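Plornthorpe Publishes Good Practice Guide for Two-Armed Robot Work

ERVILLE, 11/06/2021 - Plornthorpe is delighted to share its first good practice guide for teams that run two-armed robots at a tabletop, and we could not be happier to be giving it away free to anyone who would like a copy!

The guide grew out of a long (and, we must say, very enjoyable) stretch of work with our friends at Gastitz and the robot lab in Campos. Between us we went through 662 written notes from operators, some only a line long, and boiled them down into 3 chapters covering the work area, cables and plugs, and record keeping.

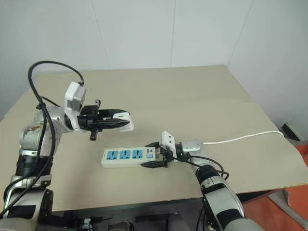

The chapter on cables and plugs is the longest, and it drew the most comments from early readers. It asks teams to keep a power strip used for handling practice disconnected from the mains, to check the robot's own cables at full reach before each session, and to write down any wear on the grippers or arm casings, even when it looks minor. It also asks that one arm hold the strip steady while the other handles the plug, and that people stay out of reach until both arms have stopped.

Gastitz has already adopted the guide for its own benches, and the Campos lab will follow in August. We have printed 300 copies for training rooms and small workshops, and a second run of 1000 is planned once we have heard back from the first readers.

Copies can be requested from the Plornthorpe office in Erville. Comments and corrections are warmly welcome, and so are notes from teams whose setups are nothing like ours.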